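3.2 Condition of the towers on opening

The Tradport depot passed us 674 desktop towers withdrawn from office use, out of a stock of 2000. Each was opened on its side and sorted before any part was removed. The processor socket was checked first — an empty one moved the tower to the parts group.
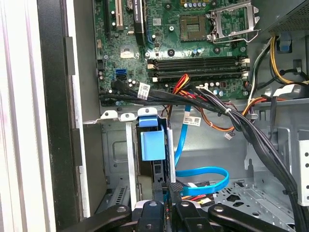
3.3 Cabling

Cables took up more sorting time than boards did. We recorded where the main bundle ran and whether it was tied.
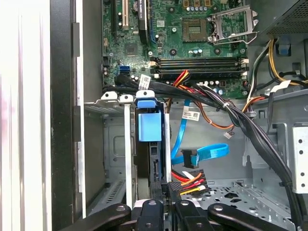

Does an empty socket make a board scrap?
Only if the contacts are damaged. Undamaged boards went to Okoth for testing.

Barcode labels on the cables were left in place until the part had been logged.
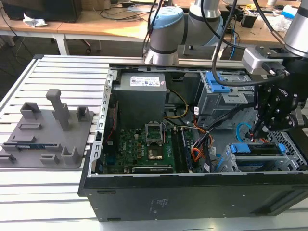

Sorting rules followed the Nerumex parts list, which treats the power supply, board, drives and cables as separate lots. Drive bays were logged one at a time. Where the bays have blue plastic tabs or latches, as in Figure 8, the color helps a new worker find the release points.

Figure 8. Open tower on its side, with the power supply and drive bays in place.

Small round parts were bagged with the case number — 20 to a tray. 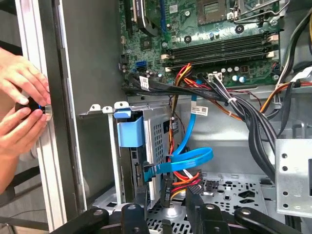
3.4 Storage after sorting

Boards were stored flat in the Gruvness racks until August.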